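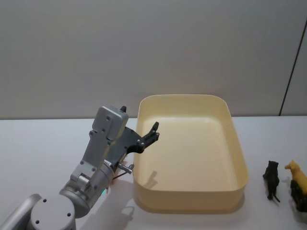
Our project began with a very ordinary problem, which was that small toys never seem to have a proper home. Randa Hijazi and I wanted to find out what kind of container makes tidying up easiest for a playroom, and we spent most of April thinking about little else (our families were very patient). We settled early on a single big open bin. The pale yellow one on the white table has generously rounded corners and a smooth rim, and with a couple of little animal figures standing off to one side you get a fair idea of how much toy you could fit into it. Randa liked the colour straight away, and I must admit I came round to it.

We asked the families at the Jurnlow play club what they used at home, and 103 of them kindly filled in our form. Lots of people wrote extra notes in the margins, and those turned out to be the best bit of the whole thing! Lids came in for a good deal of grumbling, and so did boxes with dividers, where every toy is meant to have its own compartment and none of them ever goes back in it.

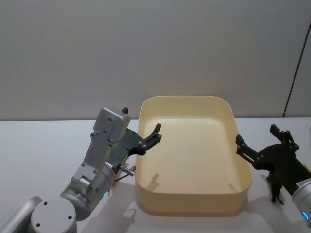 Depth was the question we argued over longest. Too shallow and everything spills over the side, too deep and the smallest toys vanish under the rest until somebody tips the whole lot on the floor. We went for tall, smooth side walls in the end, and with the bin empty you can look down and see the plain floor of it from rim to rim. Our tutor, Rimantas Kalniņš, suggested we think about cleaning as well, and he was quite right. Rounded corners are so much kinder to a cloth than square ones, as anybody who has dug biscuit crumbs out of a toy box will know.

We had a budget of 2,580 crowns and spent 675 of it, mostly on bins and a few packs of animals, so there is plenty left for the second half of the project.
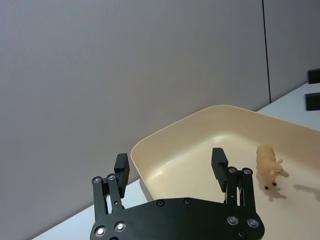 Should small toys be sorted before they go in the bin?

We would leave the sorting for another day. The families who told us they tidied most often were the ones who put everything in together, and a quick sort every few weeks seemed to keep them happy enough.

Next term we hope to try the same bin with the older group, who have rather more building bricks.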